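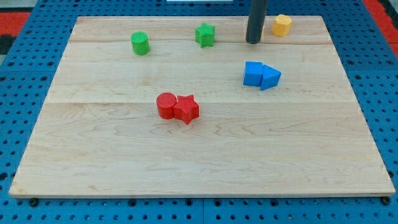 Okay, I said I'd do a thread about going back to riding lessons as a grown woman with bad knees, so here goes. I rode from age nine until college, quit cold, and stayed quit for 19 years. Last October I drove past the Landry barn outside Seltville, saw a lesson going on in the outdoor ring, and sat on the shoulder with my hazards on like a weirdo. I called them before I got home. The night before my first lesson I couldn't sleep, so I tried to ride a course in my head. In my head I rode beautifully!

My body did not ride beautifully. They put me on Etau, a big bay gelding with feet like dinner plates who has taught half the county to post. I got on from the tall mounting block (used to vault up from the ground, ha) and right away my hips said no. The stirrups felt a mile too long, then a mile too short, and then my left foot went to sleep.

We walked for most of that lesson. I was a little insulted for maybe five minutes and after that I was too busy to be insulted. Walking a horse properly is hard! You have to keep him straight and marching, and Etau would like to drift to the gate, please, and stand there until dinner.

Some things my legs remembered. Posting came back on the second try. Diagonals too, I could feel which one I was on without looking down, and I may have yelled about it. Heels down did not come back. My heels live somewhere near my ears now and I get told about it every single week.

Money, since a few of you asked. I'd budgeted 3,000 dollars for the year, lessons and gear together, and I thought I was being generous. Then I bought boots. Then I bought different boots because the first pair wouldn't zip over my calves. Then a helmet, because my old one was from another century and you really do have to replace those. By Christmas I was looking at that number and laughing.

If you're starting over, buy the helmet new and get it fitted by a person who knows how. Everything else can be secondhand. My breeches came out of a bin in the tack room and they have somebody else's horse's name inked inside the waistband. I love them. I have thought about that horse a lot.

So by the spring I was cantering and hopping over crossrails, and feeling pretty good about myself, and that's when I let the barn group talk me into the Ondside schooling show. Tiny show. Folding tables, a coffee urn, ribbons all the way down to eighth. I entered one class — adult crossrails, walk-trot-canter optional — and then I lay awake for a week over it like it was the Olympics.

Learning the course was the part that scared me. When I was a kid I'd glance at the sheet on the gate once and go. Now I read it six times and the second I pick up the reins it's gone. Single on the outside line, diagonal, something something, finish. I said it out loud in the car. I said it in the shower. I drew it on my hand and then put gloves on over it, which was not my best thinking.

Morning of, we unloaded at seven and it was 38 degrees. I had on two pairs of socks inside those boots, and if you remember the calf situation you can guess how that went. Etau came off the trailer, looked around, and sighed so hard his whole belly moved. He has been to this show more times than I've been to the dentist.

Warmup ring was chaos. Ponies everywhere, tiny kids calling "outside!" at me with total authority. I'd forgotten you have to call your fences. A girl who couldn't have been older than ten told me my girth looked loose, and she was right, and I thanked her, and I fixed it.

Then my number got called and I trotted in and the whole course went straight out of my head. Blank! I made a very slow, very dignified circle while I tried to look like I meant it. Then I spotted the yellow rails and it all came back, first fence to last, and off we went.

We got over everything. I lost a stirrup after number 3 and finished without it, steering mostly with hope. At the last one Etau took the long spot, which he never does, and I grabbed a big handful of mane and landed somewhere up by his ears. The people at the rail cheered. I think they were mostly cheering for him, and fair enough.

Sixth place out of seven. The ribbon is green and it's hanging off my kitchen cabinet, right over the coffee maker, and I've made everybody who's come over look at it.

A few of you wanted to know about fear, so I'll say this too. I'm way more scared than I was at twelve. I think about the ground. What helps me is telling my instructor out loud, "I'm nervous today," before I get on, and then she sets the fences down a hole and we start there. Some Tuesdays we never put them back up. I still drive home smelling like horse.

Next thing is I have to learn to get my lead changes, and Etau and I have very different ideas about those. Will report back. Also if anyone near Seltville is selling wide-calf half chaps, brown, message me please!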